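Romow arm build: frequently asked questions
Maintained by Liên Phan and Phong Lại, Bretedmont shared workshop 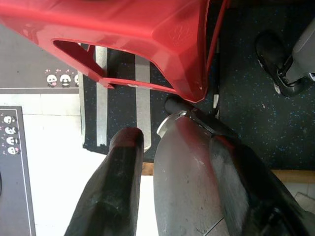

What is Romow?
A floor-level pick-up arm with a two-finger gripper. It collects light plastic items and puts them in a bin. The drawings and parts list are free to use.

Does it need a special floor?
No. We test on speckled rubber matting next to white tile. Glossy tile reflects overhead light and confuses the colour threshold, so recalibrate whenever the arm moves from one surface to the other.

What are the grey tape strips on the rubber?
Position references. Lay them parallel and keep the same spacing if you want your logs to be comparable with ours.

Why test with shiny red plastic?
Red separates well from black rubber. The gloss is the hard part: highlights along a curved rim read as white and split the object into pieces. Set exposure manually and lower it until the rim reads as one colour.

Where should the gripper take hold of a part with an opening in it?
On the rim, at the straightest section. Thin tabs and straps flex under load and should be left alone.

How often do the fingers need cleaning?
Every 200 cycles, or sooner if dust is visible. Use a damp cloth. Solvent hardens the rubber.

What is the payload limit?
Five newtons at full reach. The Pritura wrist bracket will take more but the shoulder motor will not.

Can I use the older Paiva controller board?
Yes, with firmware 37 or later. Earlier versions drop the wrist camera feed when both fingers close.

How far back should people stand?
Feet can be on the mat while the arm is powered down. During a run, stay outside the reach circle and keep a hand on the stop switch.

When can I see it?
Saturday, from 6 pm. Bring your own controller if you want help flashing it.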